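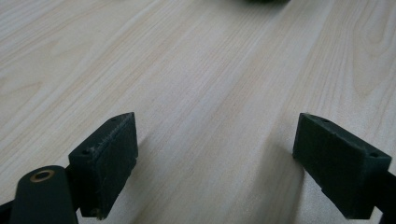 Fine grain and a pale finish: the top of the table at the Bainbridge Rooms, Sarkton.

Sarkton's long table is back, and it looks wonderful

Anyone who has ever eaten a slice of cake, finished a jigsaw or argued over a seed catalogue in the Bainbridge Rooms will be glad to hear that the long table is back in its old spot under the front windows, and it has come home looking better than most of us can remember it.

The table went away to the Skovik workshop in Wollow in the spring, and the front room has felt very odd without it. People have been making do with card tables pushed together, which was fine for the whist but hopeless for the quilters, whose work kept slipping down the gaps. Now the big table is in place again, the chairs are round it, and it was open to everyone for the first time on the bank holiday, 31st August.

What strikes you first is how light it is. For years the top had been hidden under a dark, sticky varnish, and under that (depending on whom you ask) there was either a layer of brown paint or a great deal of old polish. With all of that gone, the surface is a soft cream colour, going to a warmer beige in places, and the grain shows clearly. There are long, gently curving streaks in one part and then, a little further over, those lovely nested arches that people who know about wood call cathedral grain. I must have walked past that table hundreds of times and I had no idea any of it was there!

Beverley Penrose, who led the work at Skovik, was in the room for most of the day and hardly got to sit down. She had expected to put the legs right, tidy the top and send it back.

"We did a test patch on the underside edge first, and then a bigger one on top, and after that there was no question of putting a dark finish back on," she said. "Everybody in the workshop came over to have a look. You don't often get a pattern like that on something that's been used for egg sandwiches."

The old finish came off by hand, a bit at a time, with scrapers and then finer and finer paper. Beverley said the trick was knowing when to stop. A few specks and darker flecks in the grain have been left exactly as they are, and she was firm about that. They belong to the wood, and chasing them would have meant taking off more of the surface than anyone wanted to lose.

The legs took nearly as long as the top. One had been repaired with a metal bracket that nobody at Skovik much liked the look of, and it has been replaced with a proper glued joint. The table no longer rocks when you lean on the window end, so the folded beer mat that lived under that foot can finally retire. (It has been kept, we are told, in the drawer with the scissors.)

The bill was met by the people who use the rooms. There were 772 separate gifts in the collecting tin and on the list by the door, and many of them were for small change. The biggest single amount raised at one event was £137, from the plant sale in the yard. Anybody who was at that sale will remember the rain, and the tomato plants being handed out through the kitchen hatch, so it was a very good effort indeed.

By mid-morning on Monday the room was full. The jigsaw group had brought a 1000-piece view of a harbour and got the whole of the edge done before lunch, with a good deal of help from people who had only come in to look. Two brothers sorted all the sky into one tray and then went off to play outside, leaving the grown-ups to it. The quilters spread out at the other end with a blue and white bedcover that has been waiting for a surface big enough, and they were delighted with how easily the fabric moved across the top. A flat, smooth table makes all the difference when you are trying to square up a corner, and a pale one means you can see your pins.

The light in there is worth a mention too. The front windows face the street and get the sun from breakfast time, and the old varnish used to swallow it up. Now the brightness comes up off the table and into the whole room. One of the regular readers, who has sat in the same corner with the newspaper for as long as I have been going, said she might not need the lamp until teatime.

So can we still use it as we always have? Yes, very much so. Beverley was asked that question more than any other, and she was quite cheerful about it. The new finish is a clear, hard-wearing one with hardly any shine, chosen because the table is going to have cups, glue, wet elbows and the odd hamster cage put on it. A few simple house rules have gone up by the light switch:

Hot dishes and teapots go on a mat. There is a stack of cork ones on the windowsill.

Wipe spills up with a damp cloth and dry the top afterwards. Please don't use spray polish.

Craft knives need a cutting board underneath, every time.

Lift things across the table, and try not to drag them.

If you do mark it, tell whoever has the keys that day. Nobody will be cross, and small marks are much easier to put right early on.

The children's painting morning will carry on using the oilcloth, which has been washed for the occasion and smells strongly of lemons.

The rest of the front room has had a bit of attention while the floor was clear. The boards have been scrubbed, the skirting has been painted, and the bookcase has moved along the wall so that you can now pull out a chair on that side without hitting it. The noticeboard is going back up once somebody has decided how high it ought to be, a matter on which feelings are running strong.

Normal sessions start again this week. The jigsaw group would like it known that the harbour is staying where it is until it is finished, and that anyone passing is welcome to put in a piece or 2, although not the last one. The quilters meet in the afternoons as before. The shared lunch will be back at the long table too, with everyone bringing a dish and sitting wherever there is a space, and I for one can't wait. It was never the same with plates on our knees.

Beverley will return in November to look over the finish and see how it has stood up to the first few months. While she is with us she has offered to show people how to strip and re-finish small pieces of furniture at home. Stools, trays, little bedside tables and the like would all be suitable, as long as you can carry them in through the front door yourself. Names can be put on the sheet in the hall, and it was filling up nicely by the time the urn was switched off on Monday.

If you have photographs of the table in years gone by, the rooms would love to borrow them. So far there is one from a wedding tea and one from a cat show, and in both of them the top is completely covered with a cloth.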